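Form 3051, table and place setting check, Sastov, bench table with the aluminum edging. August 4, 2025. Did this one fast, comments are short. OK / FIX / WATCH next to each line. Last sheet for this table was the October one and half of it was blank so I'm not comparing.

## 1. Table and surround

- [x] Tabletop level, no rock — OK. Leaned on all corners.
- [x] Surface clean, no sticky patches — OK. Wiped before I started, plain water, dried with paper towel.
- [x] Top surface free of chips or splinters — OK. Ran a dry cloth over it, nothing snagged.
- [x] Edge rails tight — OK. Grooves in the rail collect crumbs though, whoever does the daily wipe needs to get a brush in there.
- [x] Corner struts, no sharp ends at hand height — OK
- [ ] Back wall wiped — FIX. Small dark speck low down, left of center, just above the table edge. Could be a mark, could be food. Try soap first. Do not use the abrasive pad on that wall, it will leave a shiny patch.
- [x] Lighting good enough to see spills — OK
- [x] Floor under and in front dry — OK

## 2. Placemat (yellow, printed)

- [x] Lies flat, no corner curled up — OK. Bit wrinkled in places, fine.
- [x] Nothing hanging over the front edge — OK. This is the big one. A mat that hangs over gets pulled and everything on it comes too.
- [x] Hem intact — OK, no loose thread long enough to catch a fork
- [ ] Slip test — WATCH. Pushed it with two fingers and it slid easier than I'd like. Fabric on a smooth top, no grip underneath. Needs a liner or swap for one of the rubber backed ones from the Pusidar box.
- [x] Print not flaking or coming off on a damp cloth — OK
- [x] Washed since last use — OK per the laundry sheet

Square it to the back edge when you lay it. Crooked mat = people nudge it all day.
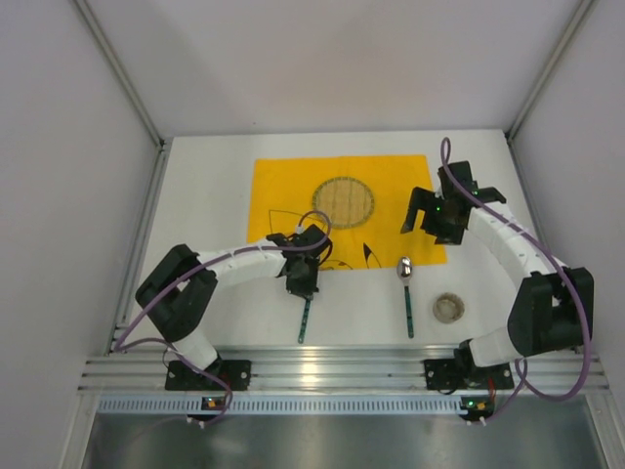 *Item 2/3: yellow placemat laid, round woven mat on it, green border.*

## 3. Round woven piece (tan, green edge)

- [x] Rim stitching/binding all the way round — OK. No gaps I could find.
- [x] No broken strands sticking up — OK, checked both sides with bare palm, slowly
- [x] No mold smell, no dark spots in the weave — OK
- [x] Fully dry before it went back out — OK. These take forever to dry, don't stack them damp. We threw out a whole pile from the Akande kitchen last year that way.
- [ ] Heat use — WATCH. No label on it. Until somebody finds out what its rated for, treat as decorative / dry food only. Nothing straight off the stove.
- [ ] Position — FIX, see section 5

Cleaning: shake out, soft brush, barely damp cloth. Not in the dishwasher!! Found one in there in October and the rim never went back to shape.

## 4. Utensils

- [x] Handles tight, no wobble at the neck — OK
- [x] No cracks in handles — OK. Look where the handle meets the metal, thats where food packs in.
- [x] Tines straight, none bent out — OK
- [x] Bowl of spoon smooth, no burrs on the rim — OK
- [x] No rust spots or dried food — OK. Water marks only.
- [x] Nothing with a cutting edge left out with the set — OK
- [ ] Laid on a clean surface — WATCH. Spoon goes down straight on the tabletop in this layout, so the tabletop has to be food clean and not just looks-clean.

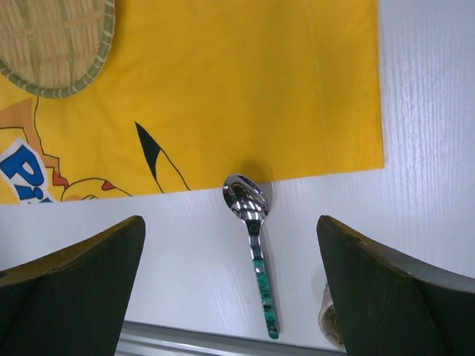
So either wipe with the food safe spray right before laying, or put the spoon on the cloth with everything else. I'd go with the second, less to remember. Spray is the Cunia one under the sink, bottle marked 598, let it sit the full time on the label and then wipe with clean water. Don't spray with the utensils already out.

Also — handle ends. Keep them back from the front edge by a hand's width. Sleeve catches a handle, fork goes on the floor, somebody picks it up and puts it right back. Seen it.

## 5. Layout check with full setting

- [x] Fork and second utensil either side, handles toward the front — OK
- [x] Handles match — OK, teal-green, speckles on the fork
- [ ] Woven mat fully on the placemat — FIX. Sitting half on half off the lower edge means it's not level, cup or bowl on there will tip. Slide it up till all of it is on the yellow.
- [ ] Table clear of non-food items — FIX. Tape roll, front right. Put it in the drawer, it rolls and the adhesive picks up every crumb.
- [x] Reach OK from the front without leaning over the setting — OK

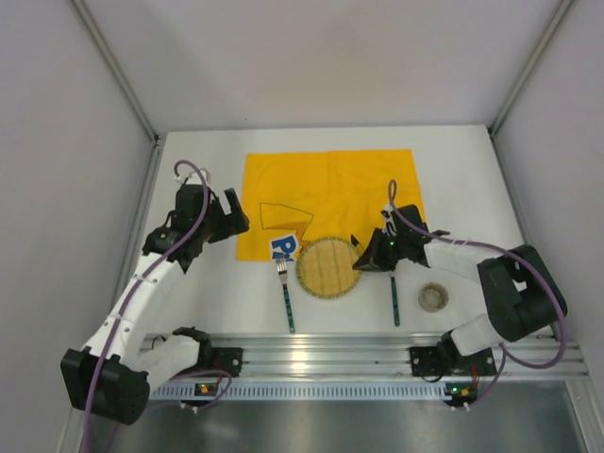 *Item 5: full layout, woven mat over the lower edge of the placemat. Tape roll at right to be removed.*

## 6. Open items

| Item | Action | Priority |
|---|---|---|
| Placemat slides | liner or rubber backed mat | high |
| Woven mat off the edge | re-lay, fully on placemat | do now |
| Tape roll | to drawer | do now |
| Speck on back wall | soap and water | low |
| Woven mat heat rating | find out or label DRY ONLY | medium |
| Rail grooves | brush, add to daily wipe | low |
| Spoon on bare table | move to cloth | medium |

Liner: cut from the 100 ft roll in stores, not the offcuts, they're too narrow. Allow 15 minutes to re-lay and recheck. Recheck is sections 2 and 5 only, no need to redo the utensils unless something got dropped.

Result: PASS WITH FIXES. Not to be used for hot food untill the slip one is closed.

Copy to the binder, copy to the Pusidar shelf.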